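O rótulo "ergonômico" em ferramentas manuais: o que ele promete e o que se consegue verificar

Relatório final do projeto integrador
Grupo: Aparecida Nogueira, Ebere Haruna, Dirk De Graaf
Orientação: Bezawit Woldegiorgis

1. Ponto de partida

A palavra "ergonômico" aparece hoje em quase tudo que tem cabo. Está na embalagem da chave de fenda barata, no catálogo da parafusadeira cara e até em espátulas de pintura que, olhadas de perto, são iguais às que se vendiam antes sem adjetivo nenhum. O projeto nasceu dessa desconfiança. Queríamos saber o que um fabricante precisa demonstrar para usar o termo e se quem trabalha com as mãos o dia inteiro percebe diferença.

A primeira pergunta foi respondida depressa e de forma pouco animadora. Nas embalagens que examinamos, a palavra vinha sozinha, sem indicação de ensaio, de tamanho de mão ou de tempo de uso. Um catálogo da Gadent dedica um parágrafo inteiro ao "conforto natural da pegada" e não traz uma única medida do cabo. O da Tierney traz medidas, mas não diz para que mão elas servem.

2. Como trabalhamos

Aplicamos um questionário curto a 42 pessoas que usam ferramentas manuais no trabalho ou no curso técnico: montadores, eletricistas, marceneiros e alunos do segundo ano. Depois organizamos uma sessão prática com cabos de formatos diferentes, sem marca visível, em tarefas simples de apertar, raspar e apontar. Cada participante dava uma nota de conforto logo após a tarefa e outra no fim da sessão.

Reconhecemos desde já os limites do método. Nota de conforto é opinião, e opinião dada ao lado de colegas é opinião contaminada. Também não medimos força de preensão, pois o dinamômetro do laboratório ficou em manutenção até junho e o cronograma não esperou.

3. O que as respostas dizem

A maioria afirmou que já comprou ferramenta por causa do rótulo. Quando pedimos que explicassem o que esperavam dele, as respostas se espalharam: cabo emborrachado, cabo grosso, peso baixo, "não escorregar", "parecer profissional". Se cada comprador entende uma coisa, o fabricante pode prometer todas sem se comprometer com nenhuma.

Na sessão prática o resultado foi ainda menos favorável ao marketing. O cabo com ranhuras para os dedos, o mais próximo da imagem popular de ergonomia, recebeu boas notas no começo e notas piores no fim. As ranhuras fixas supõem um tamanho de mão; quem tem dedos mais largos ou mais estreitos acaba apoiado nas saliências. Os cabos lisos de seção arredondada caíram menos.

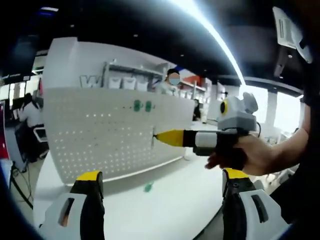 Dirk De Graaf achou que o grupo estava indo longe demais com isso e pediu que a objeção constasse do relatório: uma queda de nota no fim da sessão pode ser simples cansaço, e o cabo com ranhuras foi usado nas tarefas de raspar, mais pesadas que as outras. Para ele, o correto seria repetir tudo com a ordem das tarefas sorteada antes de culpar o formato.

A objeção é justa e não temos como afastá-la com os dados que coletamos. Mantivemos o resultado no texto, mas ele deve ser lido como indício fraco. O mesmo rigor, aliás, cabe aos fabricantes, que publicam bem menos do que isso.

4. Preço

Comparamos também dois conjuntos de oficina da Iminell, um da linha comum, a 2000 reais, e outro da linha "ergo", a 2300. A lista de peças é a mesma. A diferença declarada está no revestimento do cabo e na cor. Escrevemos ao fabricante perguntando que estudo sustentava o acréscimo e recebemos um folheto em PDF, o mesmo que já estava no site.

Pode ser que o revestimento valha a diferença – um cabo que gira menos na palma exige menos aperto, e isso a literatura da área aceita bem. O que não encontramos foi alguém disposto a mostrar quanto menos.

5. Observações para quem continuar

Ebere Haruna sugere começar pela largura da mão dos participantes, dado que só anotamos para parte do grupo e que fez falta na hora de interpretar as notas. Vale também separar alunos de profissionais: os primeiros tendem a avaliar o aspecto da ferramenta, os segundos reclamam de pausas curtas e de bancada baixa, problemas que cabo nenhum resolve.

As planilhas e o questionário em branco estão com a orientadora. As notas individuais foram guardadas sem nome.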